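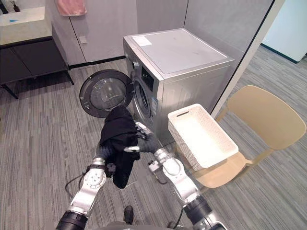

A baking club that meets in the back rooms of the old Wuller shop has put its members' recipes into a book, and the first copies go on sale this month. The recipes are for snacks and small bites, most of them baked on a single tray. The club's baking days leave a heap of aprons and tea towels behind, and those go into a silver front-loading washing machine like the one shown, with its round door swung open to the left. The book has a page on getting butter and jam stains out of cotton.

Clementina Marinho, who put the book together, said the hardest part was getting people to write down amounts. "Half of them cook by eye," she said. "One recipe came in on the back of an envelope and just said 'enough flour'." 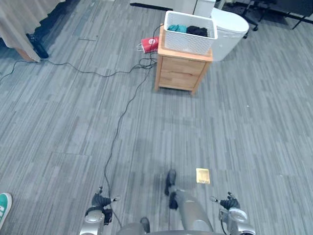
There are 119 recipes in all, 11 of them for cheese biscuits of one sort or another. Marinho tested each one at home before it went in, and a few were sent back for another try. The club will hold a tasting to go with the sale, with trays set out in a room that has striped grey carpet tiles on the floor, so the stickier bakes – the treacle squares and the plum slices – will be served in paper cases. Plates and napkins are provided.

The printer, Skudlow, has run off 3000 copies. A second run of 4000 will follow in January if the first sells well. Doteo, the kitchenware shop next door, will stock the book by the till, and the Jelínek bakery has agreed to sell the club's caraway twists on Saturdays while copies last. 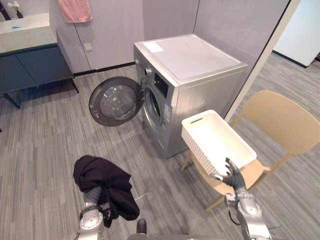
Wuller, October 2025

Entries are open for the club's winter bake, which this year is for savoury snacks only. Each person may enter two bakes, and anything with a filling must be brought cold and covered. Marinho will judge the pastry classes. Forms can be picked up at the Doteo counter and should be handed back there with the entry fee. Bakes left over after judging will be sold by the slice, and the money will go towards a new oven.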